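Vindomel Community Pantry
Household Goods Desk

The Household Goods Desk will reopen for the winter season in November. The posts that follow set out how small boxed items are received, checked and shelved. Donors and partner agencies are asked to read the whole thread before bringing goods to the counter. 1/

The desk accepts small boxed goods of all kinds: tea, soap, candles, matches, playing cards, bandages, light bulbs, sewing supplies. Boxes may be opened or unopened, depending on the category. Food, medicine and anything applied to the skin must be sealed. 2/

Each box is placed on the dark table by the intake window before it goes any further. The table is kept clear of paperwork and personal belongings during intake hours. One box is checked at a time. 3/

Boxes are stood upright for checking. Most packages carry what we need on a narrow side panel, and a box lying on its face hides it. Staff look for the barcode first, then for the contents line, then for a date if the product requires one. 4/

Seasonal and patterned packaging is welcome. Plaid, stripes, snowflakes and similar designs do not affect whether an item is accepted. Please do not cover the printing with gift wrap or stickers. A barcode hidden under tape has to be uncovered by hand, and the box is often torn in the process. 5/

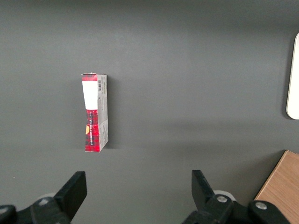 Does a bent or creased box have to be turned away?

A crease or a bent edge is acceptable if the box still closes and the contents are intact. Boxes that are crushed through, stained or damp are declined at the window. The donor may repack loose contents in a clear bag with the original label enclosed, except in the case of food and medicine. 6/

On labels: a large blank or white area on a package is useful to us. Our shelf code is written there in pencil, never in marker, so that the receiving household can erase it. Where a package has no plain area, the code goes on a removable tag. 7/

Small print is a frequent source of delay. If the lettering on a package cannot be read at arm's length, staff will use the magnifier kept in the drawer under the window. Donors who know what a box contains are encouraged to tell us when they hand it over. A verbal description is recorded on the intake slip but does not replace the printed label. 8/

Barcodes are entered in Flumero, the stock program used by all desks since last spring. A box whose barcode does not register is entered by product name. Please allow for a short wait in that case. Intake slips may be picked up at the window or requested in advance through the main office. 9/

Shelving. Narrow boxes are shelved upright with the side panel facing out, in rows two deep. They are not stacked. Tall packages tip easily when the row is half full, and a bookend should be placed at the open end. Each shelf bay holds up to 100 small boxes. When a bay is full, the surplus goes to the Jindov Street storeroom with a copy of the slip. 10/

Partner agencies collecting on behalf of households may take up to 10 boxed items per visit. Requests above that number should be sent to the main office in writing. The limit applies to boxed goods only and does not include linens or kitchenware. 11/

Large deliveries are received in Room 106, by appointment. The intake window cannot handle cartons or pallets. Drivers should use the side entrance and ring for assistance. Cartons left in the corridor block the fire exit and will be moved at the owner's expense. 12/

A correction to last season's notice: matches and lighters are kept in the locked cabinet, and not on the open shelves as stated. They are issued to adults only. We regret the error. 13/

Questions about this notice may be addressed to Mohandas Rajan, Household Goods Coordinator, at the main office. Printed copies are available at the intake window and at the Mathew Hall reception desk. Opening hours will be posted separately once the winter schedule has been approved. 14/14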